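Friday night pad change
July 11, 2025

I promised Heloísa Mendonça I would write down how I look after the hand grippers, and I have been promising her since February, so tonight I've made a pot of tea and put the radio on low and I am finally doing it. She has taken over the second pair while Wellington is away and she keeps sending me voice messages with clicking noises in them. (Heloísa, the clicking is the outer pivot. It's nearly always the outer pivot. I'll come to it.)

We have been on tidying jobs for weeks now. Clear the desk, get the wrappers in the bin, put the bin back, scatter it all out and do it again, with one gripper in each hand and their cameras looking down between the fingers. The recordings go to Raíssa Lins, who uses them to teach the arms at Ristalano, and she is very good at spotting when something on my end has gone slack. She can tell from the way a finger closes. I find this a bit unnerving, like having a piano teacher who can hear you through the wall.

Household rubbish is much harder on the kit than you'd think. Boxes and bottles are kind to a gripper. A crisp packet isn't, and cling-type plastic is the worst of the lot: it folds itself round the end of the finger and leaves a film of whatever was in it. Sugar is a nuisance, and grease is worse. After a morning of sweet wrappers the pads have a sort of shine to them and start letting go of things at the worst moment, usually halfway between the desk and the floor.
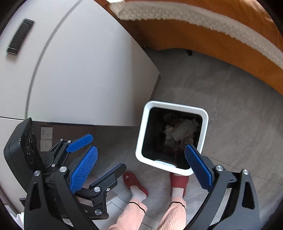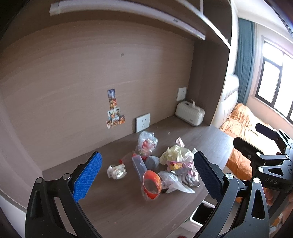 Top one is down at the bin, the second is the desk with the wrappers on it.

So, pads first. I wash mine every 20 minutes of recording on a rubbish job, and at the end of the day on anything cleaner. Warm water, one drop of washing-up liquid, and an old soft toothbrush worked along the texture and then across it. Don't use the stiff brush from the Troltton kit! I did, in my first week, and took the edges clean off a brand new set. Rinse, pat with a lint-free cloth and then leave them alone until they are properly dry, which I know is dull, but a damp pad grips beautifully for a minute and then not at all, and you'll blame yourself for it.

When a washed pad still slides on plain plastic film, it's finished. Change both on that gripper together, even if the other looks fine. A new pad opposite a tired one pulls everything over to one side, and Raíssa will write to you about it. The new ones press in from the wide end. Go gently at the corners and run a thumbnail down both sides afterwards to feel that it sits flush.

Now the pivots, and the clicking. Hold the gripper upright, open it all the way, and wiggle each finger sideways between two fingers of your own. There should be the tiniest bit of movement and no noise. If it clicks, take the pin out, wipe it, wipe the hole with a cotton bud (you will be amazed at what comes out, I had a whole sliver of foil once) and put it back dry. Thaís Paiva and I disagree about oil. She likes a touch of it and her fingers do move like silk, I'll give her that, but every crumb in the house ends up in her joints, and I've seen her on a Sunday with the lot in pieces on a tea towel. I stay dry and put up with a little stiffness.

After that comes the opening check, and please do this one even when you're tired. Fully open, my left gripper should read 105 on the little screen in the Pikano app, and the right the same. If one is off, close it, count slowly to five, open it again and see if it settles. If it doesn't, run the calibration with the pads you're going to use that day, never the old ones. I open and close 60 times afterwards while I watch something silly on the telly, and check the reading once more at the end.

The lens gets the glasses cloth and nothing else. No breath, no sleeve. Anderson Siqueira used kitchen roll for a fortnight and we are all still hearing about it.

I've put 20 spare pads in the biscuit tin for you, along with the short screwdriver and the good cotton buds, the ones with paper stems. The tin is on the shelf by the door. I haven't sorted the pins into sizes yet – they're all in the one bag at the bottom, I'm sorry – but the longer ones are for the outer joints. Ring me if it's still clicking on Monday and I'll come over with the other bag.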